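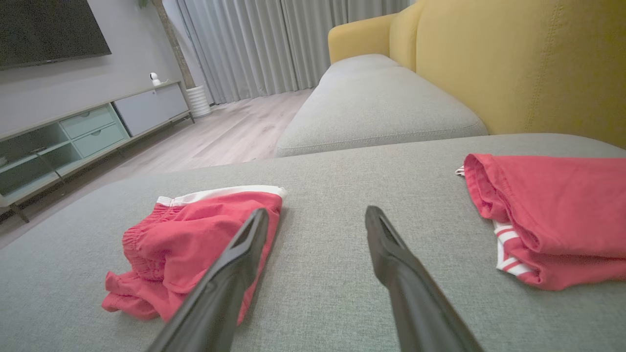 Progress report to the Meireles fund: household handling project, open day period

We held our first open day in June and it went better than any of us had dared to plan for! The short version for your file is that the doors were open from ten in the morning until four, the Tuseck arm ran laundry in the living room setup for most of that time, and some 700 people came through the building over the day. Your grant paid for the gripper work and for the living room itself, so most of this report is about those two items.

Living room. We moved the demonstration off the lab bench and onto the sofa, as promised in our last report. A bench is flat and hard and always lit the same way. A sofa cushion gives when you press it, and its front edge curves away just where a sleeve or a waistband likes to slide off. Visitors understood this right away. Several of them came around to press the cushion with their own fingers before watching the arm try it, and that started better conversations than any of our posters did.

Task. The job was to pick up small items of clothing from the seat, fold them and leave them at one side. Each group of visitors got a short introduction, then a run, then time for questions. We had scheduled six groups and ended up fitting in eight, with the last two squeezed into the lunch break (the team ate standing up and did not seem to mind). Shorts remain the hardest thing we fold. The elastic pulls the waistband back into a bunch as soon as the fingers let go, and a good run depends on where the first pinch lands. Children were very good at guessing which pinches would fail.

Gripper. The slim fingertips delivered by Worneo in the spring were used all day with no changes. They slip under a hem on soft upholstery much more easily than the wide pads did. We had one stop in the afternoon, when the planning software froze between two runs. A restart fixed it and the next group waited eight minutes. We have the log and are working through it.

Spending is on plan, apart from extra printing for the handouts, which we covered ourselves.

Next period. We want to add towels, and to try the same task on a darker sofa. Rerkeo has asked to bring a group of its care staff in September for a longer session, with time for them to set the task themselves. We are really looking forward to that one, and you would be very welcome to join.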